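From: Imtiaz Mollah
To: Brimedstead Readers list
Subject: Re: [readers] Back issues and the renewal for the Vindura Quarterly

Nazma Biswas wrote:

> Two things before the June order goes in. First, the shared subscription
> to the Vindura Quarterly comes up for renewal and I need to know who still
> reads it on paper. Second, the weekly from Zosimbridge has changed its
> page size again, and the new copies don't fit the boxes we bought. Do we
> fold them, buy new boxes, or stop keeping them past a year? I would also
> like to hear from whoever has the missing spring number.
>
> Nazma

Nazma, all,

Replies in order.

Paper readers of the Quarterly: count me in. I tried the digital edition for two issues and went back. The text reflows on a small screen and the footnotes end up at the end of the whole issue with no link back to the article. The long essays depend on those notes. The tables in the farm prices section also lose their column heads past the first screen. If the list votes for digital only, I will take out a paper subscription on my own and pass it along as before.

The Zosimbridge weekly: please don't fold them. The paper is thin and a folded copy splits along the crease after one summer on a shelf. I have 1989 to 1991 in that state and the middle column of every front page is gone. The present boxes hold 52 issues upright at the old size. The new page is taller but narrower, so the issues can lie flat in the same box with the spine toward the open side. It takes more shelf depth and the lid won't close, but nothing gets bent. 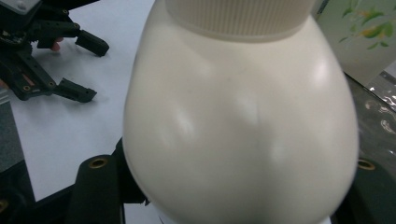

Should the weekly be kept past one year at all?

Keep the full run up to the change of page size, and from there on keep only the issues with the book supplement. The supplement comes with 4 issues a year. The rest is mostly listings and letters, and the county library has it on film.

On the index: Dilruba Sikder's card index stops at entry 1150, which is the last spring number before the editor changed. I have typed up the first 107 cards and checked them against the issues. There are small errors in the page references, nearly all of them off by one page where a color insert was not numbered. I have left Dilruba's numbers as they are and put the corrected page in a second column. If anyone wants to take a batch of cards, write to me off list and I will send the file layout. Titles go in as printed, with no changes to spelling, and initials are not expanded unless the full name appears in the same issue.

The missing spring number: I don't have it. Rafsan Wijesinghe had it out for the piece on river ferries and passed it to Rafsan Bhattacharjee, according to the loan sheet. The sheet only says "Rafsan" for the return, so one of you please check. Full surnames on the sheet in future would save a message like this one.

One request of my own. The Quarterly used to print a list of books received on the inside back cover, and it was dropped two issues ago - no notice given. If others miss it, I'll write to the editor, and a letter with several names under it will probably get more attention. Send me your name before the renewal goes in.

Imtiaz

--
Brimedstead Readers list
To leave the list, send a blank message with "leave" as the subject.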